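Research > Household Practice > Working Papers
October
By Lindiwe Pillay and Miklós Dobos
8 shares | 0 comments

4.2 Small locks and hand tools as "low-effort" items

The sorting literature tends to treat padlocks as easy. Swanson's scheme for the Jadthorpe households puts them in the same class as tape measures and spare hinges: a thing with one obvious home, put back without thought. We doubt this. A padlock is seldom one thing. It has a body, a shackle that may be open or closed, and a key that may or may not be with it, and each of these changes what a person believes they are supposed to do next. Of the 113 households that filled in our drawer survey, many told us they owned at least one lock they would not throw out and could not use. A scheme that files such an object under "low effort" has measured the reach to the drawer and left out everything before it.

The key matters most. When a small brass lock lies open with a silver key in the bottom of it, most people we spoke to called it "sorted," wherever it happened to be lying. A larger black lock beside it, also open, drew no such agreement. Several people wanted to know about its key before they would say where it belonged, and two refused to put the pair in the same box at all.
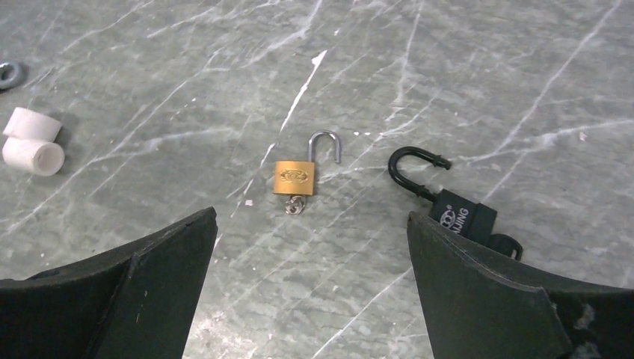 It would be easy to make too much of this. Our interviews were short, and Zahira Halim, who coded them, has pointed out that people asked about locks will talk about locks. She found the word "key" in far more answers than our question deserved. We accept the point, and we make no claim that open shackles cause delay. Our claim is smaller: the published classes do not separate an open lock from a shut one, or a keyed lock from one without a key, and the people doing the tidying do.

Hand tools give the opposite problem. The Ovano checklist scores an adjustable wrench as "high effort" on the grounds that it is heavy, awkward in shape and used rarely. Yet the wrench was the item our respondents placed with the least fuss. It has a hole at the end of the handle, and a hole suggests a hook. Whether they owned a hook is another matter – Thabiso Mnguni's home visits suggest that plenty of tools with hanging holes live flat in a drawer for years. Weight does not seem to have entered into it. Nor did color, although the checklist gives bright grips a bonus for being easy to spot, a rule for which we could find no source. 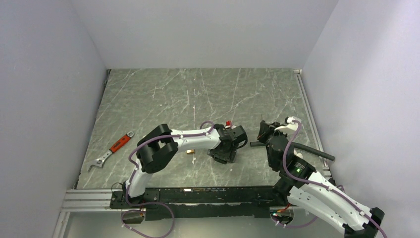 Figure 3. Adjustable wrench with orange-red grip, lying diagonally at the left of the work surface.

We therefore score locks and wrenches apart from the rest in Section 5, and report the totals both ways. Readers who prefer the older classes can use the first column. The difference is modest for wrenches and larger for locks, though we would not lean hard on either result until the drawer survey has been repeated outside Jadthorpe.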